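Right gripper closing late: what we know so far

Anyone recording on the Wallaso station in August should read this before starting another batch of the lidded box task.

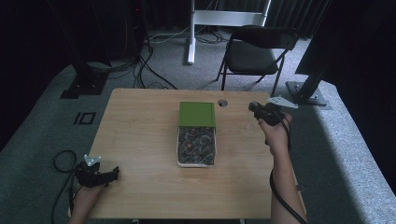
Rosemarie Kröger wrote in to ask whether the sessions already recorded have to be thrown out, and whether the left side has the same trouble. She had noticed her own right hand squeezing twice on nearly every lid and put it down to being tired.

The left side is fine. The right gripper sometimes reports its jaw position late. The operator squeezes, the jaws close, and the log shows them open for a moment longer. On a replay the arm reaches the lid, starts to pull, and only then closes. In the worst case it pushes the box toward the far end of the table.

We found it during a replay of 20 episodes. In 13 of them the timing was good. In six the arm closed late but still got hold of the lid. In the last one it missed, pushed down on the rim and kept pushing until Henrike Tiedemann hit the stop button. She was standing outside the marked area and was not hurt. The box was cracked and has been replaced.

The cause looks like the cable. With the right forearm turned inward, the plug on the gripper end carries the weight of the cable and the signal drops out. Swapping in the spare cable from the Temba station cleared the fault, and putting the old one back brought it on again. We have not opened the plug yet.

Until further notice:

Leave slack at the gripper end and tape the cable to your sleeve or a wrist strap.
Open and close both grippers five times before each batch and watch the position trace. If the right one lags, stop and write it in the station log.
Do not run replays on the arm from any right-hand data recorded after episode 1798 until it has been checked.
One person stays at the stop button for the whole replay, with no other job.

To answer Rosemarie's first question, nothing is being deleted. Henrike is comparing the position trace with the video and will mark the late closings. Episodes up to 1798 are clean. New cables are on order from Terier.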